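Ticket: Freezer compartment frosting up, door drifts open
Location: Saltgate, second floor kitchen
Priority: Low (reporter had entered "Catastrophic")
Status: Monitoring

Reported problem
Ice cream soft, peas welded together. Frost on the freezer ceiling thick enough to hide the Fitano label. The reporter suspects the compressor. The reporter also suspects the previous ticket, which was closed with the words "seems fine."

First visit, morning
Compressor running, fan running, light working, a smell I will leave to another department. Thermostat was set to 3, where it should be. Somebody has written "DO NOT TOUCH" next to the dial, and for once it seems to have been obeyed.

Moved 17 frozen items to the fridge on the floor below and got a receipt for them, at the insistence of the floor below. Unplugged the unit and propped the freezer open with towels underneath.
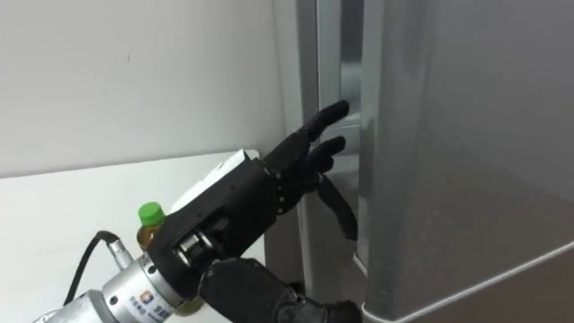
Frost like this usually means warm air is getting in, so the door was next on the list. I closed it on a strip of paper and pulled, working my way around the seal. The paper held along the top and hinge side and slid straight out at the bottom corner. The handle is the recessed kind on a silver door, and people in a hurry tend to push the door by whatever part of it is nearest and walk off. A good shove shuts it. A polite one leaves a gap you could post a letter through.

Second visit, afternoon
Defrost finished. Two towels lost to the cause. Cleaned the seal with warm water and dish soap and removed a crust that may once have been Blöndal lingonberry jam. The rubber underneath is intact, only stiff. Warmed the bad corner with a hair dryer on low until it sat flat again.

Also put a level on top. The fridge was leaning forward, which explains the drifting. Raised the front feet 3 turns each. The door now swings shut by itself from halfway.
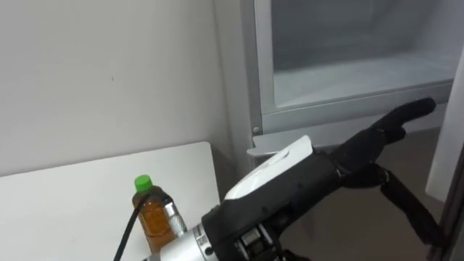 Question from reporter: Can we put the food back in tonight?
Reply: Wait until the freezer has been running overnight, then check that a thermometer left inside reads 0°F before you load it.

Repeated the paper test after leveling. Holds all the way around, bottom corner included, though that corner is still the weakest. If it goes again the seal gets replaced. Tredisine quotes a part for this model with a lead time they describe as "soon."

Remaining actions
Reporter to collect items from the floor below. Bring the receipt.
Reporter to stop storing the tall pizza box at an angle. It was touching the door.
Me to recheck the seal at the end of March and get my hair dryer back.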